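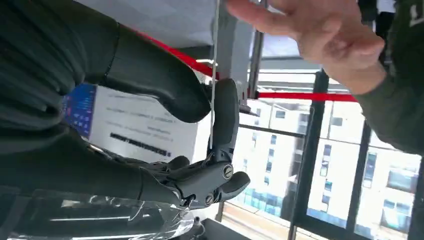
1 min read

Cadeck hanging rod, silver finish

A slim straight rod for hanging signs, tags and light display cards from above. The narrow profile takes up little room over a counter, and the pale gray color sits well against a light ceiling.

Length: 28 in.
Finish: silver, reflective
Sold: singly or in packs of 10
Item no.: 209

Hang the rod before you add the card. Hold it steady near the middle with one hand while you fasten the top, then let go and check that it hangs straight. Wipe with a soft dry cloth. Do not use scouring pads, as they dull the finish.

Ceiling hooks and sign boards are sold separately. For orders over 96 rods, write to Nadja Wyss in the Clollby sales office.

Page updated 30 Oct 2022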